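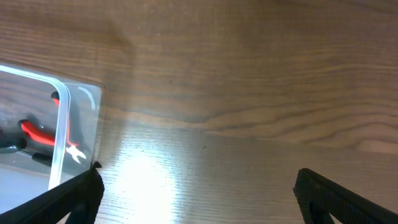

La mesa del taller, con los alicates rojos dentro de su caja transparente.

Cómo guardar los alicates en cajas transparentes y tener libre la mesa

Por Ottilie Prantl, 2018-02-25

Durante muchos años yo trabajaba con todas las herramientas encima de la mesa. Hago pequeñas reparaciones de lámparas y de marcos, y siempre me faltaba el sitio justo donde lo necesitaba. Ahora tengo un sistema de cajas de plástico transparente que me funciona bien, y quiero explicarlo paso a paso. Perdonen mi español, que todavía lo estoy aprendiendo.

Lo que se necesita

Cajas rectangulares de plástico transparente, con el borde grueso. Las mías son de Tedden, pero cualquier marca parecida sirve.
Un paño de algodón que no suelte pelusa.
Aceite fino para herramientas.
Papel de lija de grano 100.
Cera para madera, si la mesa es de madera como la mía.
Una regla y un lápiz.

Paso 1. Medir las herramientas

Midan cada herramienta cerrada y también un poco abierta. Los alicates con muelle no se quedan cerrados solos y ocupan más ancho de lo que uno piensa. Yo compré primero unas cajas demasiado estrechas y tuve que regalarlas a mi vecino Hubert Lanz, que ahora guarda en ellas sus semillas.

Dejen un margen de dos dedos por cada lado. La mano tiene que entrar también, no solo la herramienta.

Paso 2. Limpiar antes de guardar

Quiten el polvo con el paño seco. Si hay manchas de óxido en las puntas, pasen la lija muy suavemente, sin tocar el filo. Después pongan una gota de aceite en la articulación y abran y cierren unas diez veces. El aceite que sobra hay que secarlo bien, porque el plástico transparente se ensucia enseguida y luego ya no se ve lo que hay dentro.

Los mangos se limpian con agua tibia y un poco de jabón. No usen disolvente: a mí me dejó pegajoso el mango de un cortacables y nunca se arregló.

Paso 3. Una caja, una familia

En cada caja pongo herramientas del mismo trabajo. Los alicates y los cortacables van en una, los destornilladores en otra. Los mangos de color vivo ayudan mucho — el rojo se encuentra con una sola mirada, también a través del plástico.

No llenen la caja hasta arriba. Si hay que levantar tres cosas para sacar una, al final todo vuelve a la mesa.

Paso 4. El lugar en la mesa

Yo pongo la caja a la izquierda y trabajo con la derecha. Quien es zurdo hará lo contrario. Miren también de dónde viene la luz: una mesa encerada brilla, y si el reflejo cae justo en el centro, los tornillos pequeños no se ven. En este caso es mejor mover la lámpara un poco hacia atrás.

Paso 5. Cuidar la madera

Las migas y las virutas metálicas rayan la superficie cuando la caja se arrastra. Por eso levanto siempre la caja y paso el paño por debajo. En marzo encero la mesa entera, con poca cera y siguiendo la veta, y la dejo descansar hasta el día siguiente.

Preguntas que me han llegado

Yogesh Yadav quería saber si conviene poner tapa. Para el cajón, sí. Para la mesa yo la quito, y la guardo debajo de la caja.

Rania Chamoun pregunta por las etiquetas. Yo las pego solamente en las cajas que van al armario, en el lado corto, y las escribo a lápiz para poder cambiarlas.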